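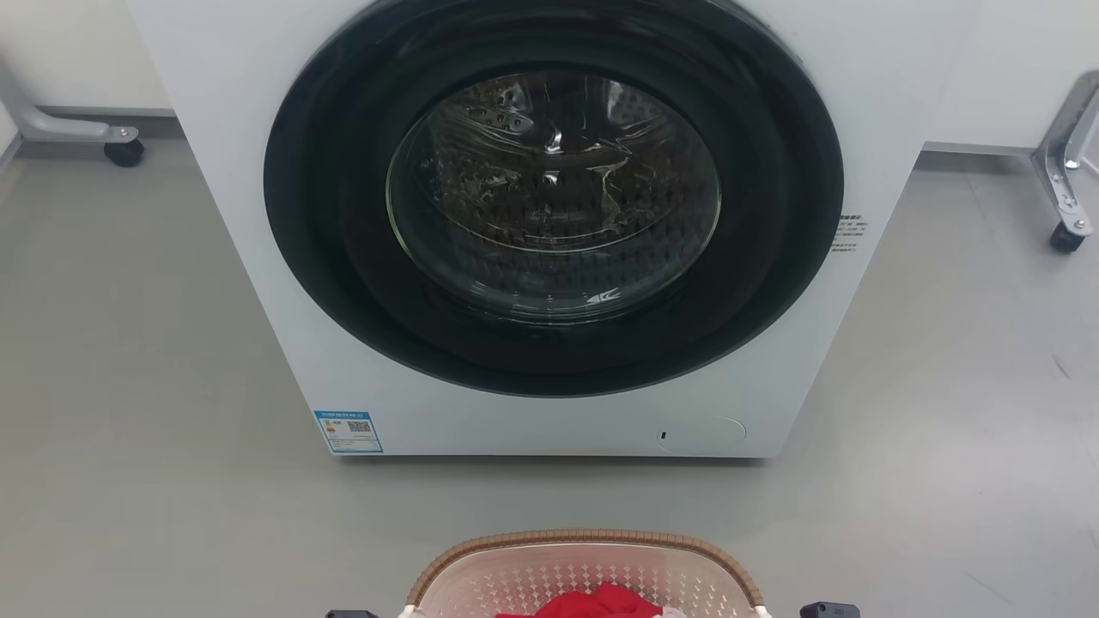

Paloma Pruitt objected first. She wrote before the office opened that the Zernau mirror cabinets should not have been listed as suitable for a powder room, given that the doors open to the left only and most of our powder room customers have a wall on that side. Her message was courteous and, on reading it twice, I found it correct. The listing has been withdrawn until the wording is settled.

2020-10-23

The morning was given to the bath fixtures catalog. The Etent range of wall-hung basins is now complete apart from the faucet drillings. Vaughn Haddad maintains that a basin sold without a faucet hole must say so in its title, and I have asked him to draft the line. The current text places this fact near the bottom, under shipping, where a customer has little chance of finding it before the box arrives. Two returns this month were for that cause alone.

I spoke with Graham Mapplebeck at Cillcombe by telephone before lunch. The firm confirms that its oak vanity will continue into next year in the 63 cm width and that the 98 cm width will be sold down and not replaced. I expressed regret. The wider cabinet has been a steady seller with customers who are replacing an old double unit and do not wish to move the drain. He offered a short extension on the remaining stock, with a final order date in December, and I accepted on behalf of the department, subject to approval of the storage cost.

He also raised the matter of the drawer runners. The new ones are softer in closing but need a clear space behind the drawer, and the older style of bottle trap will not fit. The installation sheet does not yet mention it. I requested a revised sheet and was promised one. Until it is received, the product page is to carry a note in our own words.

Afternoon – review of written questions from customers. The greater part concerned the sealing of the joint between basin and counter, and whether the silicone is supplied. It is not. Everett Yazzie has prepared a standard answer, which I approved with one change, the word "recommended" being replaced by "required." A gentleman wrote at length about the color of the Rey pedestal, which he considers closer to cream than to white. A sample chip has been mailed to him.

Vilho Mustonen presented the proposed layout for the showroom's east wall. The plan sets the vanities by width instead of by finish. I had doubts, having arranged them by finish for 15 years, but most visitors arrive with a measurement written on a piece of paper and with no finish in mind at all. The plan is approved for trial. The lighting over that wall remains too yellow and I have asked for a quotation.

Remaining at close of day: the Zernau wording, the storage figure for Cillcombe, and the Etent drillings. Paloma asked again about the door hinges at half past four. I have written to Zernau to learn whether a cabinet with a right-hand opening can be ordered separately.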